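**Paper bags, twisted handles and a place to put them down**

The packing counter at the Dulska market in Fallmont gave up plastic carriers in September. Its manager, who has run the counter for nine years, asked not to be named, as she still buys from two competing bag suppliers.

She said the switch was easier than the complaints beforehand had suggested. "People told me the handles would come off in the parking lot. We wrote down every return for the first month. Out of nearly 300 bags, a few came back, and most of those had been left standing in the rain."

The counter uses a brown kraft bag with twisted cord handles. She tried flat handles first, from Rusnák, and sent them back. "A flat handle folds over on itself. The twisted cord stays open, so you can get your hand through it while you hold something else."
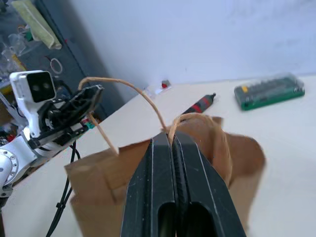 *A kraft bag with twisted paper handles.*

Creases don't bother her much. Bags arrive in bundles of 100, and the ones at the bottom are always a little crushed. What she looks at is the spot where the cord meets the paper. "If the patch inside is lifting, I don't put jars in it. It can still take bread."

Loading follows a fixed order. Potatoes and other hard vegetables go in first, then fruit, then anything with leaves. She wants both handles up before the bag leaves the table. "Take it by one handle and the whole thing tips. Then your apples are on the floor and you're packing it twice."

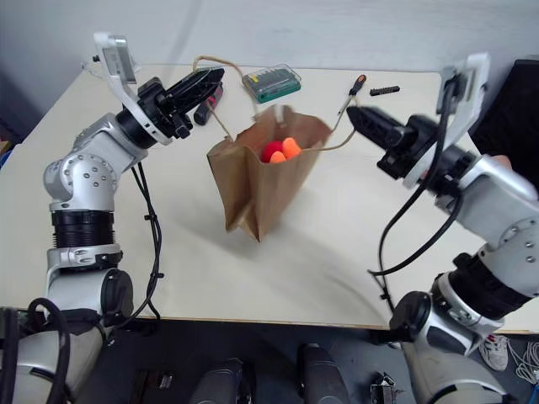 She also prefers a light load. A customer with a full week's shopping gets two bags, even if it would all fit in one. The counter charges 30 cents for each, and she said hardly anyone argues about the second.

Used bags can be brought back. They are flattened, checked at the handles and kept under the counter for anyone who wants one free. Torn ones go to a grower at Riklow, who lays them between rows of squash.

Asked if she would go back to plastic, she said no. "I'd like a wider bottom on the bag, though. I've asked for that twice."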